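Can a Machine Do It Yet? Stacking and Storing Paper Cups

Readers of these pages know I keep a running list of chores I would gladly hand over to a machine. Floors came off the list a good while ago, and dishes mostly have too (if you don't mind doing the loading). The small fiddly jobs are still on it, and the one I get asked about more than you'd expect is tidying up paper cups after a church supper or a school fair.

It sounds like nothing, doesn't it? Pick up a cup, drop it into another, keep going. But think about what your fingers are up to. A paper cup gives when you squeeze it, so you hold it just firmly enough, and you feel for the rim of the next one without ever looking. Squeeze too hard and the wall creases, and a creased cup never sits right in the stack again.
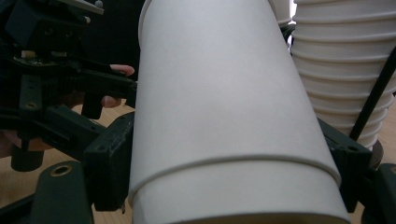

Pulling two cups apart is the harder half, if you ask me. They cling! My own trick is to hold the lower cup loosely near the bottom, give the upper one a quarter turn, and then lift. Tugging straight up only brings the whole stack along with it. A pair of stiff jaws can manage the lift well enough, but that little twist wants a light touch, and so I'd call this one "getting there" for machines and leave it at that.

Until somebody sells one I can afford, a few habits from my kitchen in Brunton:

Keep stacks short. I stop at 17 cups, because taller ones lean and then go over when the cupboard door shuts.

Nest them straight down with a light push. Leaning on the top cup jams the whole lot.

Store them upside down on a clean shelf, well away from the kettle — steam softens the rims.

Pick a stack up from the bottom, with your other hand resting on top.

If a cup has gone out of shape, use it for seedlings or loose screws and keep it out of the stack.

In October I'll get to folding dish towels, where I'm afraid the machines have a good deal further to go, and so does my husband.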